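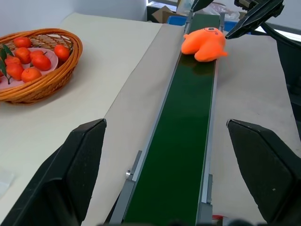
Pre-opening safety inspection, student exhibition
Jarnside Gallery, lower hall and corridor
Completed before public entry, January

1. Exit routes
Main doors open fully from inside: pass
Corridor clear width maintained: pass
Comment: Plinth 12 had drifted into the corridor line during hanging. Moved back to its floor mark and rechecked.

2. Hanging works
Fixings match the hanging plan: pass
Security plates on framed prints: fail, corrected
Comment: 31 framed prints checked by hand. Two had a loose lower plate — both tightened, no wall damage. The large textile from the Wallport group hangs from the ceiling track on rated cable and needs no further action.
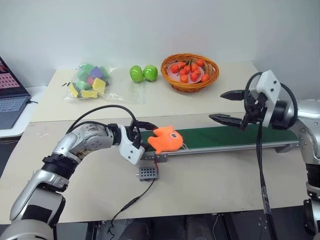

3. Floor works and plinths
Plinths level and weighted: pass
Sharp edges at child height: comment
Comment: The folded steel piece by Stanciu Studio has an exposed corner on the window side. Corner guard fitted. The studio has asked for a clear guard in place of the gray one; acceptable if the thickness is the same.

4. Electrical
Test labels in date on projectors and media players: pass
Cables taped or under cover strip: pass
Extension leads not linked together: fail, open
Comment: Two leads joined behind the screening wall. Clarklow Electrical to add a socket outlet. Until then the second projector stays off.

5. Lighting
Emergency lights tested: pass
Track heads locked: pass
Comment: Light levels in the paper works bay were set low at the lender's request. Step edge at the bay entrance marked with white tape.

6. Occupancy
Limit posted at lower hall door: pass
Comment: Screening room holds up to 12 seated. Benches must not be added without a new check.

Open items: 4, linked leads. Recheck at 9:30 a.m. before doors open. Signed copy kept at the front desk.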